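Robots learn to turn thin pages with two hands

Provville lab reports progress on a job that has long given machines trouble

A research team in Provville says a pair of robot arms can now lift and turn thin pages in children's books far more reliably than before, using a training method that pays closer attention to what happens when the two hands disagree.

The method, called Kozan, was described in a paper put out in September. It deals with what the authors call shared-hold tasks, where two grippers have hold of the same soft object and a small mistake by one is felt straight away by the other. Folding a cloth is one such task. Turning a page made of tracing paper or thin film is another, and the team says it is the harder of the two.

Paper tears, and it slides. A see-through sheet is also difficult for a camera to pick out, because much of what the camera records is the page underneath. Earlier systems tended to treat each arm on its own and then line up the timing afterwards. That works well enough for carrying a box but poorly for something that goes slack or tight depending on a few millimetres of movement.

Kozan starts from recordings of people steering the arms by hand through the whole task. The team collected 27 hours of these recordings over the winter, working with picture books, cloths and small fabric items. Operators were told to keep going when a grasp slipped and to recover as best they could, so the recordings include plenty of poor attempts along with the good ones.

The software then learns the movements of both arms together as a single plan. It also learns a second, smaller signal, which is an estimate of how tight the material is between the grippers. There is no force sensor in the fingers. The estimate comes from the camera pictures and from how hard the joint motors are working.

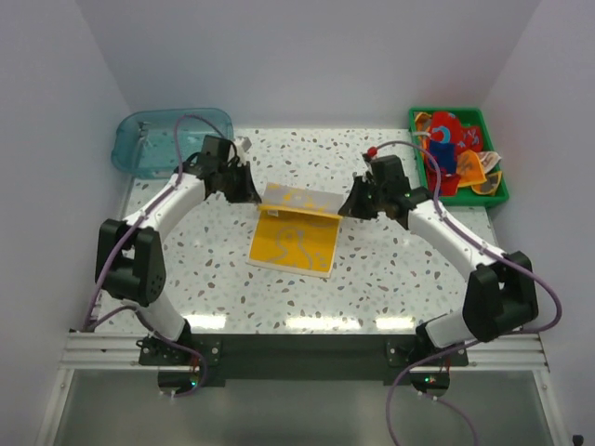

When the estimate climbs too high, both arms ease toward each other before carrying on with the turn. When it drops too low, they move apart a little. The correction is made 15 times a second, and the authors say that most of the gain comes from this step -- with it switched off, results fell back close to those of the older approach.

The books used in testing were of the sort with a flap or overlay sheet that covers a line drawing. A turn counted as a success only if the sheet came up in one piece, went all the way over and stayed attached to the book. Creases were allowed but noted down.

On sheets the system had met in training, it finished nearly every attempt. On six books it had never handled, results were more mixed. Pages of a similar size and stiffness gave little trouble. Larger sheets were often picked up well and then dropped partway over, usually by the hand travelling the longer distance. The paper puts this down to the recordings, which had few large pages in them.

Glare was the other weak point. Overhead lights reflecting off a tabletop or a glossy sheet threw off the tightness estimate, and the arms would sometimes wait for a correction that was not needed. The team tried dimming the lights and found it helped, but left them at normal brightness for the reported results. The authors argue that a method that only works in careful lighting would be of little use outside the lab.

The same trained model was also tried on cloth without any changes. It could lift a cloth by two corners and lay it flat, though it was slower than software trained on cloth alone. Adding two hours of extra cloth recordings closed most of that gap.

Interest in this kind of work comes partly from libraries and archives, where fragile items are still turned by hand for scanning. Mirex, a Tokberg company that builds scanning equipment, supplied some of the test books and has said it will look at whether the method could be used with interleaved albums, which have a thin protective sheet between each pair of pages. The company has not given a date for any product, and the paper itself is cautious on the point. None of the tests used old or brittle paper.

Speed is also some way off what a scanning room would want. The arms take much longer than a person to turn one sheet, and much of that time is spent on the first pinch. Each gripper has to find an edge and close on it without catching the page beneath. If either one picks up two layers, the system lets go and begins again.

The team plans to work on that first pinch next, with softer fingertips and a second camera placed low at the side of the table. It also wants to record more large pages to see if the dropped turns can be fixed with better data alone.

The recordings and the trained model are to be shared with other research groups once the files have been checked and labelled. The design of the workspace will be included -- arms, mounting rail and enclosure -- so that others can repeat the tests on the same layout.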